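Home | Notebook | Samples | Suppliers | Search

Harska workshop notebook
January, started writing 4:10 in the afternoon

Enamel test tiles, batch 1109

Today I opened the kiln for batch 1109. I want to write everything before I forget, because last time I waited until the next morning and then the notes were thin.

The question is still the same as in the autumn. Why does the cream enamel from Wondusside craze on the thick tiles and not on the thin ones? Kevser thinks it is the clay body. I think it is the cooling. We agreed to change only one thing at a time, so this batch has the same clay as 1761 in the old numbering (yes, the old numbers are higher than the new ones, I did not choose this system).

Tiles: 10 in total. Three thick with cream, three thick with the gray, the rest thin with cream. All were bisque fired together and glazed by me on the same morning, from the same bucket, sieved twice. I dipped and counted to three for each tile. On one thin tile I counted too fast and I marked it with a cross on the back.
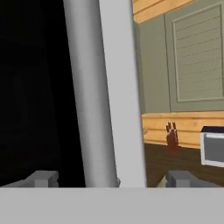

Cooling was the only change. I left the lid closed the whole night and did not touch the plugs. Before, we always pulled the top plug in the evening because somebody wanted to unload early. When I came in the morning the kiln was still warm on the outside, so I made myself wait until after lunch. It was not easy.

Results, by eye and with ink:

Thick cream: two tiles have no lines. The third has a few lines in one corner, where the glaze ran and made a pool. When I rubbed ink on it and wiped, the lines stayed dark.
Thick gray: all clean. The surface is a bit more matte than I remember, maybe from the slow cooling. Babita likes it more like this, I like it less.
Thin cream: all clean, also the one with the cross. Color on that one is weaker at the edges.

So it is better than before, but I don't want to say it is solved. Crazing can come late. Two years ago I gave a plate to my sister and it made a small sound in her cupboard after a month, and there were lines all over it. For this reason the tiles will stay on the shelf by the window, and I will put ink on them again in February.

Babita asked if we can do the hot and cold water test already. I prefer to let them rest first, and then use only half of the tiles, so that something is left for comparison. If she wants to do it earlier she can take the thick gray, we have plenty of information about the gray.

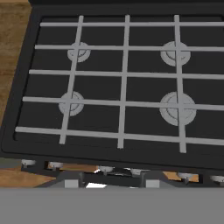

Other things about the glaze. The bucket of cream had a hard layer on the bottom again. I mixed it with the drill for a long time and there were still small lumps in the sieve, like sand. I dried them on newspaper and kept them in a jar with a label. It could be that part of the recipe is staying on the bottom each time, and then what we put on the tiles is not what is written in the book. Kevser, please do not throw away this jar. I know how it looks.

The powder for the next bucket should be from Espiritu and not from Wondusside, only to see if it behaves different. I have asked for the small bag. It is more expensive per kilo, but we don't need much for tiles.

Cones: the lower shelf cone was bent as it should be. The upper one was bent more, almost touching the shelf. So the top is hotter than the bottom, and my two clean thick cream tiles were both on top. The bad one was on the bottom. I noticed this only when I was drawing the shelf plan for this page, and now I am not so sure about my cooling idea. Perhaps it is only that the bottom tiles did not get enough heat.

Next firing:
same clay, same cream bucket
thick tiles only, half on top and half on the bottom
lid and plugs closed all night again
write the shelf position on the back of each tile BEFORE glazing, with the iron pencil

Added later, 6:30: Kevser read this and says the old Trirkora tiles were all fired on the bottom shelf. She will look for the shelf plans at home. If she is right we should look at those tiles again, they are in the blue crate under the sink.

Back to top | Contact the workshop | © Harska, all notes and recipes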